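12/17/20
Por Adhiambo Muriithi

La colada puede esperar

Cada diciembre alguien me pregunta si este será por fin el año en que un robot le doble las sábanas. Este año fueron dos lectores y mi suegra. A los tres les he contestado lo mismo: compren pinzas de tender.

La pregunta tiene su miga, de todos modos. En agosto, la empresa Skikell puso a la venta su brazo doméstico por 2179 euros, sin mesa, sin instalación y, según pude comprobar en la demostración, sin demasiadas ganas de tocar una toalla. Dennis Langat, que dirige el taller de pruebas Trisness, lleva desde entonces dándole tareas de casa: recoger la mesa, apartar trapos, guardar cosas pequeñas en sitios donde luego una persona pueda encontrarlas. De 820 intentos con objetos blandos, el brazo terminó 161 sin ayuda humana. Mi hijo adolescente anda por cifras parecidas y come bastante más.

Lo que le cuesta a la máquina es lo que a nosotros nos aburre. Un vaso es un vaso desde cualquier lado, pero un trapo cambia de forma en cuanto se le pone un dedo encima, y lo que uno agarra le tapa lo que venía a buscar. La cámara de la muñeca, que de lejos lo ve todo estupendamente, se queda de cerca con un bulto pálido y poco más. Langat lo compara con buscar las gafas con la cara metida en la almohada.
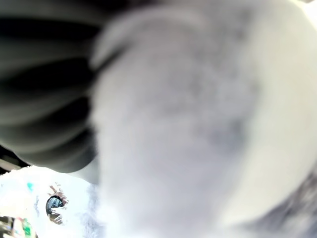

¿Merece la pena comprar hoy un robot para las tareas de casa?

Para la mayoría de los hogares, todavía no. Una aspiradora autónoma cumple en un piso despejado; un brazo que recoja, doble y guarde sigue necesitando a alguien al lado, y ese alguien acabaría antes por su cuenta.

En los talleres la cosa va mejor, siempre que el trabajo se deje domesticar. Bohumila Tóth, jefa de planta en Wondau, tiene una célula que coloca 3000 tapas por turno sin quejarse de la calefacción. Las tapas son idénticas y llegan siempre por el mismo carril. Cuando cambiaron de proveedor y el borde vino un pelo más alto, la célula pasó la mañana parada y las tapas las puso Njoroge Kariuki a mano, con la radio encendida. Tóth sigue contenta con la compra. Kariuki también, porque le pagaron las horas extra.

En Trisness quieren repetir las pruebas con dedos más blandos y una segunda cámara colocada más arriba, para que el brazo no pierda de vista la mesa al acercarse. He pedido que incluyan una sábana bajera ajustable. Langat me ha respondido que hay límites y que además él tampoco sabe doblarla.

Quien tenga en casa algún aparato que cumpla lo que prometía la caja puede escribirme a la redacción. Publicaré los mejores casos en el próximo boletín, si llegan a dos.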